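Halyna Pasichnyk had the kettle on before I'd got my coat off, and we must have talked for a good quarter of an hour about the bus from Nondarbridge before either of us remembered why I'd come. She runs Planberg from two rooms above a shop that used to sell lampshades, and what Planberg sells is a kit called the Lubis: a pair of small table-top robot arms, with a pair of handheld controllers to steer them by. You move the controller, and the arm is meant to do as your hand does.

"People expect me to start with the motors," she said, pouring. "I'd sooner start with the evening you spend putting it together, as that's when you find out whether you're going to like it."

The first kits went out to 19 customers, most of them teachers and people who mend things for pleasure. Halyna rang every one of them afterwards. Some had finished in an afternoon and some had given up at the wiring, and she was quite open about the second group. "The old instructions were dreadful. I wrote them myself, so I'm allowed to say it. Ridwan sat down with them one weekend and rewrote the lot, and we had far fewer sad phone calls after that."

Ridwan Wijaya looks after support, and he joined us halfway through the biscuits. I asked him what goes wrong most often. "Cables," he said straight away. "You get everything moving beautifully, then the arm turns and pulls on something you'd forgotten. I tell people to leave more slack than looks tidy, and then a bit more."

He has a soft spot for the setting-up stage, when you're still getting each arm to agree with its controller. It goes much better with company, he told me, and he likes to have people gathered round the table for it. 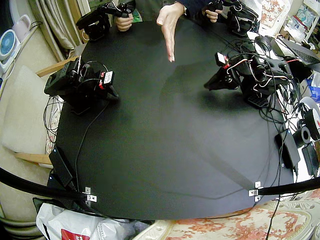 "You do learn a lot about your own hands," Halyna went on. "I thought mine were steady. Then I tried to pick up a teaspoon with the Lubis and I went very quiet for ten minutes!"

The price is the part she worries over. A full kit is 842 pounds, and for that you get both arms, both controllers and a year of Ridwan at the end of the telephone. She would love it to be less — a school in her own street has asked twice — and there's a plan to lend out 15 kits by the term, starting in November if the parts arrive.

I had a go myself before I left. I was hopeless for a while, and then rather less hopeless, and I missed my bus. Ridwan kindly ran me down to the station, and he spent the whole drive telling me about connectors.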